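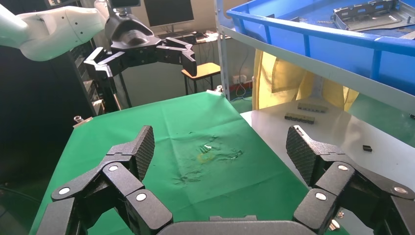
4. What the Green Room Studies Can and Cannot Show

4.1 The claim

The idea that green surroundings help people work has been around for a long time, and in the trade literature it is now treated as settled. Office suppliers repeat it. School design guides repeat it, usually with a footnote to another design guide. We spent most of February tracing those footnotes back and found that a large share of them end at the same place: the Pretcombe reading room trial and its follow-up at Sindton. Both deserve a closer look than they have had.

The claim comes in a weak form and a strong form. The weak form says that people like green rooms, or at least do not mind them. We have no quarrel with that. The strong form says that a green floor, wall or table covering improves sustained attention in adults doing ordinary desk work. This section is about the strong form, which is the one that gets quoted when money is being spent.

4.2 The Pretcombe trial

Pretcombe enrolled 202 adults and gave each of them a 75-minute proofreading task. Half worked in a room with green flooring and half in a room with gray carpet. The green group caught more errors, and the difference passed the usual test of significance. So far, so good.

The trouble starts with the rooms. The green room was on the north side of the building and the gray room faced a parking lot. Meredith, who wrote the report, mentions this in a single sentence and then moves on as if it had been dealt with. It had not. Noise was never measured in either room. Nor was light level, although the report says the two rooms were "comparably bright," which could mean almost anything. Hard flooring and carpet also sound different underfoot and reflect light differently. If the green room did better, color is one candidate among several, and we see no reason to put it at the front of the line.

There is a second problem, less often noticed. People were assigned to rooms by the day they showed up. Those who came early in the week went to the green room. Anyone who has run a study with paid adults knows that early sign-ups are a different crowd from the people who turn up in the last days of recruiting. They tend to be more organized, and proofreading rewards organized people.

4.3 The Sindton follow-up

Sindton is often cited as a replication. We would not call it that. The task was changed from proofreading to mental arithmetic, the session was shortened, and the green floor was replaced with green wall panels. When the main comparison came out flat, Estrella and Olaniyan split the sample by age and reported a benefit for the older half only. The split was not in the plan they had filed. They are open about this, to their credit, but the people citing them are not.

We asked for the raw scores and Olaniyan sent them promptly. With the age split removed, the green and gray groups cannot be told apart. With the split kept but moved up by 2 years, the benefit shrinks to nothing. A finding that depends on where the line is drawn is not one we would want to furnish a building with.

4.4 Is "green" one thing?

Even if both studies were sound, it would be hard to say what they were about. Green is treated in this literature as a single condition, on or off. In practice it covers bright cloth, dull floor coating, painted walls, potted plants and, in one paper from the Danladi group, a desktop background. These differ in shade, in gloss and in how much of a person's view they fill. Someone looking down at a white desk may have green only at the edge of sight. Someone at a table covered in bright green cloth has it under their hands the whole time.

Wear and contrast matter too, and they are rarely reported. In Figure 2 the green flooring is matte and slightly scuffed, with faint pale marks and specks, and it meets the white work surface along a long straight edge. The white is smoother and a little glossy. Would a person working at that surface be said to be in the green condition? Under the Pretcombe coding sheet, yes. Under the one used at Sindton, no, as only walls were counted. Oyewole and Dambrauskienė proposed a rating scale in July 2024 that records gloss and wear separately from color, and we think it is a real improvement, although its 2 trained raters disagreed on shade more often than we would like.

Until something of this kind is in general use, pooling the studies makes little sense. The Stusex review did pool them, and arrived at a small positive effect. We do not know what that number is an effect of.

Figure 2. White work surface and matte green flooring.

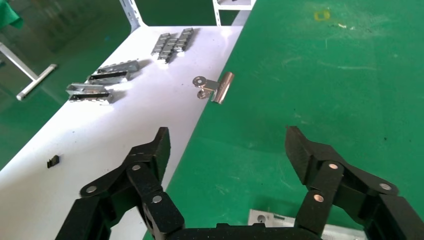
4.5 Requirements for a usable test

A fair test would keep people in one room and change only the color of the surface, with material, gloss and lighting held fixed. Assignment should be random and the analysis plan should be filed before the first session. None of this is expensive. We suspect the effect will be very small if it appears at all, and we would be glad to see someone without a flooring contract try to prove us wrong.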